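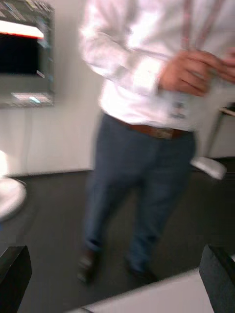
Lanyards, badges and what to wear on the Nalley floor

From: Vilmos Erdős
To: Nalley building list
Date: 18 June 2024
Subject: Re: Lanyards, badges and what to wear on the Nalley floor

Kálmán, thanks for writing this up. My answers are under your points. I have left your message in so that people who joined the list this month can follow along.

> Kálmán Illés wrote:
>
> Hello all,
>
> I have had the same questions from several people since we moved into
> the Nalley building, so I am putting them on the list in one go.
>
> 1. Do we have to wear the badge on a lanyard, or is a belt clip all
> right? In the old place at Runuvville most of us used clips. The
> packet we got at the Nalley desk only had the lanyard in it.

The lanyard is the standard issue, but a clip is fine as long as the badge is on the front of your body and can be seen when you are standing up. Please don't clip it to a back pocket or to a bag. The front desk has been asked to stop people whose badge they can't see, and they have been doing it, so don't be annoyed with them.

If you want a clip, ask at the desk. They come in a box of 49 and the box is nearly full. Hand the lanyard back if you aren't going to use it.

> 2. The lanyards are long. On me the badge hangs down at my stomach,
> and when I lean over the packing bench it ends up in whatever I am
> working on. Twice I have taped it into a carton. Is there a shorter
> one?

There is no shorter one in stock. The cord can be shortened with a knot at the back of the neck. Tie it with the badge off, then put it on and check the length in the mirror by the coat hooks. I have mine tied so the badge sits on the breastbone, and it clears the bench. It does still swing if you bend a long way over.

At the benches you can also tuck the badge between two shirt buttons while you are working and take it out again when you leave the bench. Cleared with Esance, who run the doors. They only care that it is out in the corridors.

Don't cut the cord and tie the ends together. The breakaway catch has to stay in. It is the small plastic piece at the back that comes apart if the cord is pulled. We have had two lanyards returned with the catch cut out, and both went in the trash.

> 3. The catch on mine comes apart by itself. I stop in the corridor
> to put it together again several times a day. Is this normal?

No, it should take a proper pull. Some of the first batch are loose. Bring it to the desk and they will swap it. You keep the same badge, only the cord changes.

> 4. The writing on my badge is rubbing off. The name is still
> readable but the floor number is not.

Badges from the Runuvville office were printed on the old printer and they all do this sooner or later. Fill in the reprint form and put the old badge in the envelope with it. Reprints take 4 working days. You get a paper day pass in the meantime. A clear sleeve will stop it from happening to the new one, and those are at the desk too, in the drawer under the sign-in book.

> 5. Clothes. The sheet says "neat dress, closed shoes." Some people
> have taken this to mean a shirt and tie. I have been coming in a
> shirt and jeans. Who is right?

A shirt and jeans is fine. So is a sweater, or a plain T-shirt if you are on the benches all day. Ties are a bad idea near the tape machine and I would leave them at home. The rules that we do enforce are about the following:

Shoes. Closed toe and closed heel, with a sole that grips. Leather is all right. Sandals and clogs are not.

Hems. Trousers should not drag on the floor. Turn them up or have them taken up. The cuff should be firm enough that it doesn't come down when you are on the steps.

Shirts. Long sleeves are allowed everywhere. Button the cuffs or roll them above the elbow at the tape machine. Tuck the tail in if the shirt is a loose one.

Belts. Any belt is fine on the floor. If you are handling the lacquered Vida panels, slide the buckle around to the side or wear one of the aprons. We had scratches on 7 panels at waist height, and they came from leaning on them.

> 6. Last thing, visitors. Do they get the same badge as us?

Visitors get a paper pass on a sticker and need to be walked to where they are going. They don't get a lanyard. If you see somebody with no badge and no sticker, ask who they have come to see and take them to the desk.

> That is all I have. I will print the answers and pin them up by the
> kettle.
>
> Kálmán

Please do, and take down the old sheet when you pin this one up, as it still has the Runuvville phone numbers on it.

Two things to add from my side. Spare badges do not open the loading door, so don't borrow one to get in that way. And if you leave your badge at home, go to the desk for a day pass first and then to your bench. Several people have been let in by a colleague and then couldn't get back from lunch.

Questions to the list, please, so everyone gets the answer. Lost badges go straight to me.

Vilmos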